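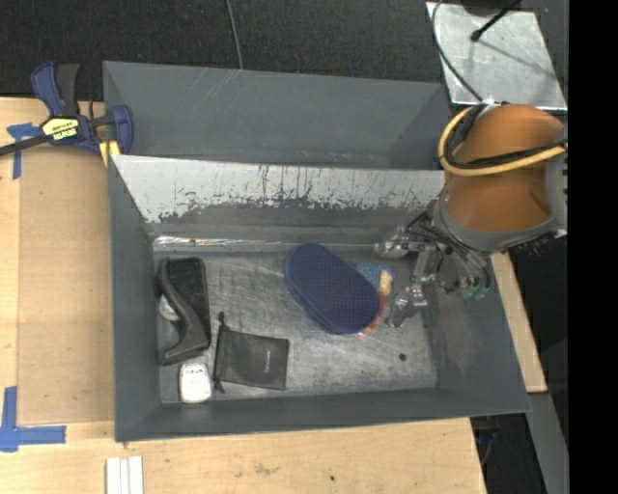 Teaching a robot, according to one operator's often repeated remark, is like dictating a letter to someone who types every cough. The comparison is a fair summary of robot demonstration, the practice of showing a machine a task by performing the task through the machine's own body. The robot records its joint positions, the state of its fingers, and usually one or more camera views. The person supplies the judgment, along with any hesitation, scratching of the nose, or second thoughts that happen to make it into the recording.

Terms

A single recorded attempt is called a demonstration, or demo, or episode, depending on which manual is open. Hand guiding, also known as kinesthetic teaching, means taking hold of the arm and moving it through the job. Remote control of the arm is called teleoperation. Writers who dislike both words say "puppeteering," and are then asked by their editors to pick one of the other two.

Hand guiding

Hand guiding needs little equipment and is easy to explain to a newcomer. The arm is put into a soft mode in which its motors hold up its own weight, and the teacher pushes it where it should go. The teacher feels contact directly, which helps with jobs such as wiping or fitting a peg. Against this, the teacher's arms and shoulders tend to appear in the camera views, and a robot trained on such views may come to regard a human elbow as a normal part of the work area. Hands with several jointed fingers are an awkward case. Guiding an arm takes one person; guiding an arm and each of its fingers takes more hands than the average person brings to work.

Remote control

In teleoperation the person stands or sits apart and moves a second device, which may be a smaller copy of the arm, a glove, a handheld controller, or a keyboard in the case of the very patient. The Mavitz rig, a leader arm with a grip at the end, is typical of the first kind. The Akanda glove is typical of the second and is known for fitting everyone slightly wrong.

The usual complaint is the missing sense of touch. A beginner watching a screen will often close the fingers on air, then on the wall of the bin, then on the object. Experienced operators slow down near contact and keep the wrist still while the fingers close. They also learn to stop talking, though this is less well documented.

Bin work

Picking mixed objects out of a bin is a common first subject. The walls limit the angles from which the hand can come in, and objects in corners or partly under one another cannot be taken in any order the operator pleases. A flat drawstring pouch asks for a different grasp than an oval case with a raised rim, and a small item against the wall may have to be dragged into the open first. Each of these choices is made by the teacher in a moment and has to be worked out by the learning program from examples.

Opinion is divided on mistakes. The Skalline guidelines ask for failed grasps to be thrown away. The Sirnov handbook keeps them, provided the operator recovers, and argues that a robot shown only success has no idea what to do on an ordinary afternoon.

How many demonstrations

The Sirnov handbook recommends 200 demonstrations for a single pick and allows 64 if the objects stay in place, a condition it does not expect to be met. The largest Skalline set contains 3,199 episodes recorded by 2 operators. One worked left to right and the other took the biggest object first, and models trained on the full set do some of each.

See also

Imitation learning
Grasp planning
Leader arm
Bin picking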